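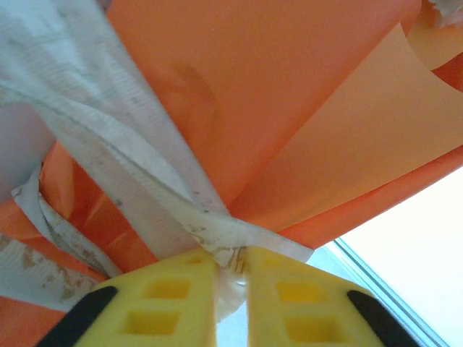

Crinkled white material between two yellow gripper fingers.

A Town Voucher on the Phone: Talking With the Founder of Drisix

Sunday, January 31, 2021

When the town of Nisuvmont decided in November to give its households a digital voucher for local shops, it did not go to a bank. It went to Drisix, a company of 11 people that until then made software for parking meters. I spoke with its founder by video call, and I asked first if the voucher is money.

"Legally, no," she said. "You cannot pay your taxes with it and you cannot send it to your cousin in another country. It is a promise by the town to pay the shop. But for the person who buys bread with it, I agree that the difference is very small."

At the moment 147 shops accept the voucher. Each shop receives its payment in dollars the next working day, and the fee is paid by the town. The founder told me that this point took the longest time in the negotiations. The owners had bad experiences with card fees, and they wanted to see in the contract that the fee will stay at zero for them.

I asked why the system does not use a blockchain, as many similar projects do. She laughed a little.

"We tested one, from a firm called Fokwood. It worked, I have nothing bad to say about it. But there is one issuer, the town, and everybody already trusts the town to keep the list. So we keep a normal database and an auditor looks at it."
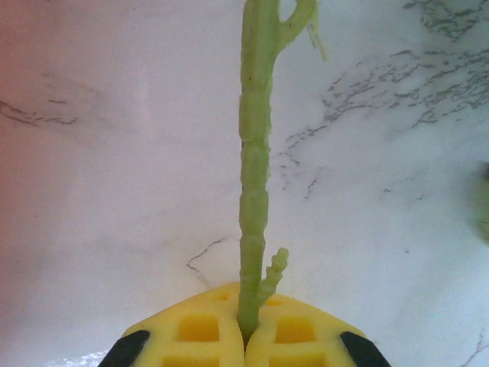 A green stem, held upright.

The harder question is about people without a smartphone. Drisix printed paper cards with a code for them, and 264 households have asked for one. "In my first plan there was no card," the founder said. "It was a mistake of mine. I thought that a family member would help with the phone, and for many people there is no family member."

Privacy is another subject on which she speaks with care. The town can see the total for each shop, but it does not see who bought what. The company can connect a purchase to a household for 11 days, in case of a refund, and afterwards the connection is deleted. I said that residents have only her word for this. "They have the auditor's report also," she answered, "but yes, I would prefer that the rule was in a law and not in our contract."

The neighboring town of Aubert is now considering the same system. Its council would like the vouchers to be valid in both towns, and then somebody must decide who pays when the money of one town is spent in the other. The founder has sent two proposals and is waiting for an answer.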